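# The long hunt for the Culico

05/11/2019

I get seasick on docks. I should say that up front, because when Peadar Hennessy rang and asked if I wanted to spend four days on his boat looking for another boat, I said yes before I'd thought about my stomach at all.

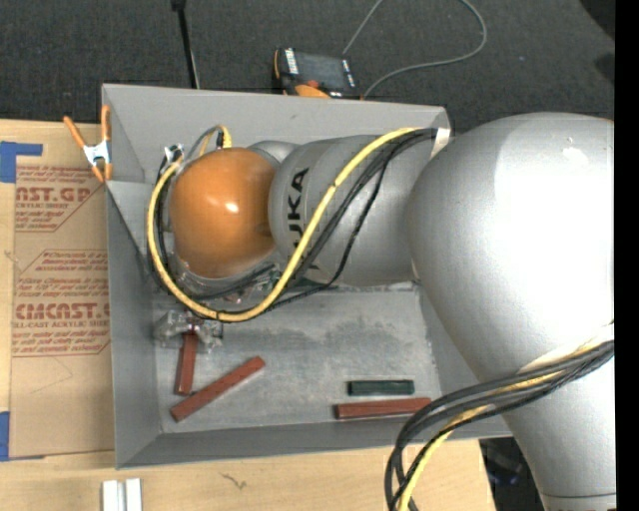 Peadar runs the Zumar, a stubby green workboat that used to haul fuel drums up and down Lake Pavis and now mostly hauls Peadar. He's been looking for the Culico for nine seasons. If you didn't grow up on the lake you won't know the name, so let me catch you up, and if you did grow up there you can skip a bit and meet us at the marina.

The Culico was a fish tug, steel below and wood on top, and she left Huttunen's wharf one morning in April of the year 2000 with two men aboard. The ice had only been out for a week. The skipper was Len Furnival and his deckhand was a twenty-year-old called Craig who'd signed on for the season. They were going out to lift nets off the north shore, a trip Len had made more times than most of us have driven to the grocery store. There was one radio call mid-morning, about nothing much (a torn net, and would somebody tell Huttunen's to put the coffee on). Then the wind swung around and it snowed, the big wet sideways kind, and that was it.

They searched for eight days. Nevzat Sarıgül was the constable who ran the shore end of it, and he still has his notebook, one of those black ones with an elastic. He's retired now and lives up the hill behind the curling club, and he let me turn the pages myself while he made toast. There's a lifejacket on day two. There's a hatch cover on day three, found by a kid walking a dog. After that it's mostly weather and fuel receipts, and the names of people who turned up with their own boats.

"We had the wrong end of the lake," Nevzat told me. "I've thought so for years. We went where the hatch cover was, and that cover had been blown halfway to the States."

He isn't gloomy about it, by the way. He's a very cheerful man who happens to have one thing that bugs him.

So, the marina. We left at six in the morning with fog sitting on the water like wet laundry, and I was given a ginger candy and told to look at the horizon, which wasn't there. Besides Peadar there was Chiharu Onishi, who looks after the sonar, and Tarık Keskin, who fixes everything else and does all of the cooking. I'd expected more shouting. Everyone on TV who looks for shipwrecks is forever shouting. On the Zumar they mostly talk about hockey and who finished the peanut butter.

The way you search a lake is you mow it. That's what they call it, mowing the lawn. You tow a sonar unit on a long cable behind the boat, back and forth, up one line and down the next with a bit of overlap, at the speed of a slow jog. The sound goes out sideways, bounces off the bottom, and comes back as a sort of brown and gold picture that crawls down Chiharu's screen. Hard stuff shows up bright. Anything that sticks up throws a shadow, and it's the shadow you want, she says, because a shadow will tell you the shape of a thing when the thing itself is only a smudge.

I looked at that screen for a whole morning and found, by my own reckoning, four shipwrecks, a submarine and a church. Chiharu was kind about it. They were rocks.

"Everybody's first day is a great day," she said. "You find so much!"

She used to do this for a living, surveying harbour bottoms before dredging, and she took up the Culico after she heard Peadar give a talk at the library. He'd brought slides. There were eleven people there, four of whom had come in to get warm, and at the end she put up her hand and told him his line spacing was wrong. He was a bit put out for a week, then he phoned her.

It was her idea to throw out the old search area and start again. She and Nevzat sat down with his notebook and the airport's wind records and worked backwards from the lifejacket and the hatch cover, separately, because a jacket rides low and a slab of painted wood sails along the top like a leaf. The two tracks crossed well to the west of where anyone had looked, out over the deep trench the old-timers call the Cellar. Nobody ever set nets in the Cellar. But if Len had decided to run for the lee of the western islands instead of turning for home, that's the water he'd have had to cross.

Peadar didn't like it, he's told me that straight. He'd spent years and a fair chunk of his pension on the north shore. He grumbled all winter. Then in the spring he had the winch rebuilt for a longer cable, and didn't mention it to anyone until the bill came to the wrong address.

By the time I climbed aboard they had put in 290 hours over the Cellar this season alone. I did the last little scrap of it, mostly lying down. I'd love to tell you I was at the screen when it happened, but I was in the galley with Tarık, peeling carrots with my eyes shut, and the first thing I knew was the engine note dropping. Tarık put down his knife and went up the ladder. He didn't say a word, and he left the burner on. (I turned it off. That was my contribution to the expedition and I'd like it on the record.)

What they had was a bright bar with a square-shouldered shadow. It lay by itself on a flat bottom, 108 metres down. Chiharu had them come around and run it again from the other side, and then a third time, end on. She had a drawing of the Culico taped to the cabin wall and she never once looked at it. She knew the measurements the way you know your own phone number.

They waited for the wind to go down before they tried the camera, and it took until the next afternoon. It's a simple enough thing, a light and a lens on a wire, and you lower it and hope. For a long time all we got was green going to black, and bits drifting by. Then there was a rail. It had mussels on it, not many, and past the rail was the corner of a wheelhouse with the window glass still in. The boat was sitting upright. I hadn't expected that, and I don't think Peadar had either, because he said "oh, look at her" in a voice I hadn't heard him use.

We got three letters off the stern before the battery quit. U, L, I. Tarık started to laugh and then had to go and stand outside.

Now, the hard part. Peadar had promised Wendy Furnival, Len's daughter, that she'd hear it from him and not from the radio. She lives two hours inland and teaches grade five. There's no signal over the Cellar, so we ran for the islands with him holding his phone up against the wheelhouse window, and when he got a bar he stopped the boat dead and called her right there. It was a short call. He said "it's her, Wendy, she's sitting up straight," and then he listened for a bit, and then he said "yes, I'll ask."

She wanted to know if the deck lines were tied off. Her dad was fussy about that. We played the tape back that night, leaning in with our noses practically on the screen, and you can see one coil by the rail, or what was one. He phoned her again in the morning to tell her.

I met Wendy a couple of weeks later over pie at the diner across from Huttunen's. She was funnier than I was ready for. She'd had people be solemn at her since she was fifteen, she said, and she was sick to death of it. She doesn't want the boat raised. Craig's parents don't either. The police have the position and there's a process to go through, with a coroner and a lot of forms, and until that's finished the Zumar crew are keeping the spot to themselves. I've seen the chart and couldn't find it again if you paid me, so please don't ask.

What Wendy does want is to go out there. She's asked Peadar to take her in the spring once the ice is gone, along with Craig's sister and Nevzat, if his knees will let him on the ladder. She'd like to bring a thermos and pour some over the side, on account of that last radio call. Huttunen's has already said they'll make the coffee.

Peadar, meanwhile, has no idea what to do with himself. I rang him last week to check a couple of things for this story and he'd repainted the Zumar's entire foredeck, in November, with a heater running. Chiharu has a list of other boats. There's a barge from the logging days and a steam yacht that may have been sunk for the insurance, and she's drawn up the lines already, properly spaced.

He says he's thinking about it. He also asked what size jacket I take.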